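Visit Report: Household and Shop-Floor Automation at the Nitari Laboratory
Prepared for members of the Hilau Workplace Programs Network

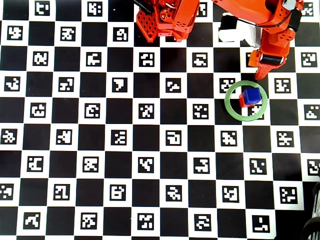
Purpose of the visit

Members of the network attended the May open afternoon at Nitari to consider whether manipulators are ready to take on routine chores in homes, stockrooms and small workshops. Several member organizations had received supplier proposals over the winter and asked for an independent impression before committing funds. The visit lasted 2 hours and consisted of a briefing, time at the benches and a discussion period.

Work at the benches

Much of the laboratory's effort goes into very small tasks. At the bench with the orange arm, the objects were a blue cube, a red cube and a flat green ring, set out on a large checkerboard mat with a coded marker in each white square. With the blue cube resting on the red one inside the ring and the tip of the gripper just above, the exercise resembles a preschool activity. Staff described it as a stand-in for putting a mug on a shelf or returning a part to its tray.

The mat attracted more questions than the arm. Staff explained that the printed pattern gives the system known reference points, so that errors in position can be measured and corrected. Members from the retail sector observed that no stockroom of theirs has such a floor or counter. The laboratory agreed that performance on a marked surface should not be taken as a forecast of performance on an ordinary one.

Household chores

The briefing covered work under the Khương project, which studies tidying, table clearing and laundry. Tidying is the most advanced of these, provided the items are rigid and already familiar to the system. Laundry remains a research topic. A towel changes shape each time it is picked up, and the staff would not give a date by which folding might be dependable enough for a care residence.

The project's current trial series comprises 300 attempts at picking up and placing small objects. Results had not been compiled at the time of the visit, and the network has asked to receive them when they are available.

Shop-floor chores

Prospects are better where the employer controls the surroundings. Zitby, a parts supplier that works with the laboratory, spoke about sorting small components into bins at the end of a shift. Its trial station still requires an employee within call to clear jams and to refill the feed tray. The company regards this as acceptable for repetitive sorting and unsuitable for mixed returns, where packaging is often torn or missing.

Members asked about cleaning. Wiping a flat counter was considered achievable. Cleaning around taps, hinges and cables was not, and no supplier present offered to quote for it.

Observations for members

The network does not recommend the purchase of a general-purpose chore robot this year. Members with a single, well-defined sorting or placing task may wish to apply for one of the 4 trial placements that Nitari expects to offer. Applicants should be prepared to set aside a fixed work area and to release an employee for training.

Proposals should state how the equipment behaves when an object is dropped, and who is responsible for restarting it. Neither point was addressed in the supplier material reviewed before the visit. Questions about the placements may be directed to the network office, which will forward them to the laboratory.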